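Guía de puesta en marcha del brazo, equipo Zornham
Parte 2: preparar la mesa y probar el ejercicio de los cuencos

Si vienes de la parte 1 ya tienes el brazo atornillado y el programa Zarei instalado en el portátil del club. Si no, vuelve atrás, que yo me salté el apriete de la base mi primer año y me pasé la tarde persiguiendo un error de calibración que no existía.

Lo que vas a necesitar: los cuencos de plástico de la caja de Momdale, un paño seco, la llave Allen de 3 mm y el cuaderno del equipo.

1. Limpia la mesa con el paño. Nada de espráis, dejan una película y los cuencos patinan.

2. Enciende primero el controlador y luego el portátil. Espera a que el programa muestre «Brazo listo». A veces tarda bastante, no lo reinicies por impaciencia (lo digo por mí).

3. Abre el proyecto «cuencos_abril». Es la versión con la que fuimos a la Copa Hotier y sigue siendo la más estable que tenemos.

4. Manda el brazo a la posición de espera. La pinza tiene que quedarse en alto y a un lado, con sitio libre debajo para que puedas meter las manos y colocar las piezas.

Precaución: mientras tengas las manos sobre la mesa, el programa en pausa y la seta de emergencia al alcance de tu compañero. Esto no se negocia, ni con prisas ni en la víspera de una competición.

5. Coloca los cuencos boca arriba. Yo pongo el rojo pequeño hacia el centro de la mesa y el verde azulado un poco más atrás. Deja hueco entre uno y otro, que la pinza no entra de lado si están pegados. La pieza roja grande es muy brillante y en nuestra mesa su reflejo se extiende por la madera, así que ten paciencia con la detección de color.

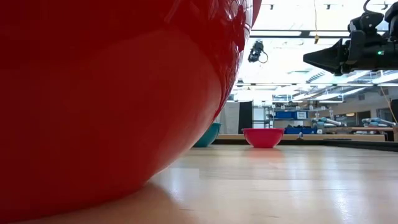 6. Ajusta la exposición. Pulsa «Vista previa» y mira las franjas de brillo que dejan las luces del techo. Si el programa marca como objeto un trozo de mesa, baja la exposición de 2 en 2 hasta que desaparezca la marca. Con nuestras luces me funciona un umbral de 1180, pero apunta el tuyo en el cuaderno.

7. Lanza una prueba en vacío: la pinza baja, cierra y sube sin coger nada. Velocidad al 40 %, no más. Si oyes un chasquido al cerrar, para y revisa los dos tornillos de la pinza con la Allen.

8. Ahora sí, ¡la prueba de verdad! Elige «Coger cuenco rojo pequeño» y pulsa «Iniciar». La pinza debe agarrarlo por el borde.

Nota: si va siempre a por la pieza grande, el filtro de tamaño está desactivado. Lo encontrarás en Ajustes, pestaña Visión, abajo del todo.

9. Repite tres veces sin mover nada más. Si falla una, vuelve al paso 6. Si fallan todas, recalibra la cámara (parte 1, apartado final).

10. Guarda el proyecto con otro nombre. Por favor, no sobrescribas el de abril.

Última revisión de esta parte: 20 de noviembre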